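How Rilla Learned to Pick Up a Spoon

Rilla is a hand. Rilla has no face, no legs and no opinions, and was put together in the shared workshop on Morin Street by Rosaire Caron, who had planned to build a birdhouse.

A robot hand is called a gripper. Yours has five fingers and comes free with your arm. A gripper has to be bolted together, and then you have to find the screw you dropped.

How does it hold things? The bars in its fingers are called links. The places where they join and turn are called joints, just like your knuckles. When the links swing toward each other, the gripper closes. If something is in the way, it gets squeezed. That is the whole trick, and it took Rosaire 2321 tries to get it right.
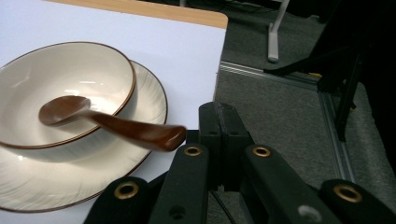
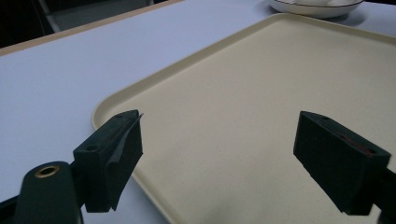

Squeezing sounds easy until you think about how hard to squeeze. Too soft, and the thing slides away. Too hard, and you need a broom. Shape matters too. A spoon lying across a bowl, with its handle sticking out past the plate, is a fairly kind puzzle, as the handle has air under it and a finger can fit on each side. A big flat tray is meaner. Put two fingers over the middle of it and they have nothing to pinch, so a gripper must go looking for the rim.

You can try this at home. Tape a craft stick to your thumb and another to your first finger. Now pick up a spoon using only the sticks. Next, try a coin on a flat table. Say whatever you like to the coin. It won't help.

Rosaire's next job for Rilla is peas. There are 4000 in the bag. We will report back in November.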